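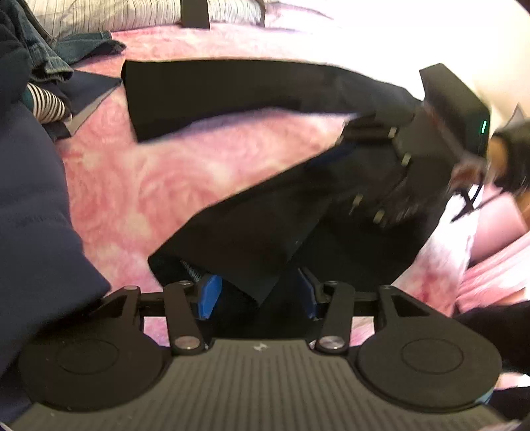
Figure 6.1 A large black garment spread on a pink and cream bedspread.

Chapter 6
What a Car Costs After You Own It

Key terms: fixed cost, running cost, depreciation, cost per mile, break-even point

Most people can tell you what they paid for their car. Ask the same people what the car cost them last year and you will get a long pause, then a guess, and the guess is nearly always too low. Closing that gap is one of the most satisfying jobs in personal finance, and you can do it with a pencil, a folder of receipts, and one free evening.

In Chapter 5 we followed a buyer through the price, the loan, and the paperwork. Now the keys are in hand and the car is in the driveway. From here on, money leaves in small amounts and on odd dates: a tank of gas on the way to work, a registration bill in July, a set of tires the week before a long trip. Each one looks manageable. Added together over five or six years, they can rival the purchase price of a modest used car, and that makes them well worth your attention!

We sort these payments into two groups. Fixed costs come due whether you drive or not. Insurance, registration, and a rented parking space all belong here. Running costs rise with the miles. Gas is the big one, followed by oil changes, tires, brakes, and the repairs that come with wear. Depreciation, the value a car loses over time, sits a little awkwardly between the two, and Section 6.3 is given over to it entirely. (It's our favorite section in the book. Give it a chance.)

Two cars in Wakton

Throughout the chapter we will return to a single comparison. A commuter in the town of Wakton is choosing between two used cars, a Nedoris sedan and a Selside hatchback. The Selside gets 40 miles to the gallon on the highway and costs $4,000 more than the Nedoris. Insurance is the same for both.

The commuter estimates gas, maintenance, and repairs for a year of ordinary driving. The Nedoris comes to $2,723. The Selside comes to $2,018. So the Selside saves $705 a year, and it takes a little under six years for those savings to cover the higher price. That moment is called the break-even point.
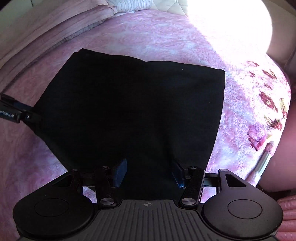
Figure 6.2 Black fabric lying across a pink, white and lavender blanket.

Is six years a long time? It depends on the owner. Somebody who keeps a car until the doors rust will sail past the break-even point and enjoy every year after it. Somebody who trades in every three years won't get there on running costs alone, though a better resale price could change the picture. Already you can see why two sensible people can look at the same two cars and make opposite choices.

What you will be able to do

By the end of the chapter you should be able to sort a year of car expenses into fixed and running costs, work out a cost per mile, find the break-even point between two vehicles, and set aside a monthly amount for repairs that haven't happened yet. The last of these is covered in Section 6.5, using the Tran worksheet printed at the back of the book.

Before you read on

Write down your best guess at what one car in your household cost last year. Leave out the loan payments for now. Keep the number somewhere safe, and don't change it as you read. We will come back to it in the review exercises.

6.1 Fixed Costs

Let's begin with the bills that arrive even when the car never leaves the garage.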